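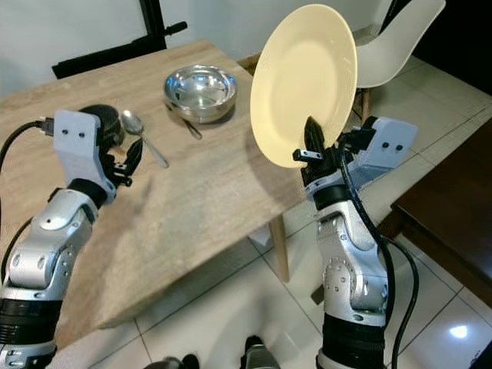
Why are you upside down in a spoon?

Pick up a shiny spoon and look into the scooped side. There you are, standing on your head, with a very small chin. Now flip the spoon over. You're the right way up again, but your nose has taken over most of your face.

The spoon isn't being rude. It's just curved.

Light travels in straight lines. When it hits something smooth and shiny, it bounces off, like a ball off a wall. A bathroom mirror is flat, so the light bounces back in neat order and you look like you, toothpaste and all.

The scooped side of a spoon is called concave (it "caves" in). Light from your forehead hits the curve and bounces downward. Light from your chin bounces upward. The two cross over on the way, and your face arrives flipped.

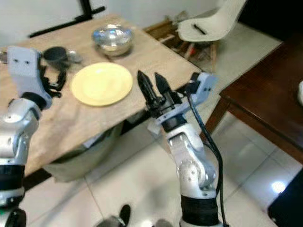
The back of the spoon is convex, meaning it bulges out. Light bounces off it in all directions and never crosses, so you stay upright. You also shrink, and a lot of the kitchen squeezes in behind you.

Try this: bring the scooped side very, very close to one eye. At some point your upside-down self turns into a blur, then a giant eye the right way up.

Wash the spoon before you put it back. Somebody has to eat soup with that.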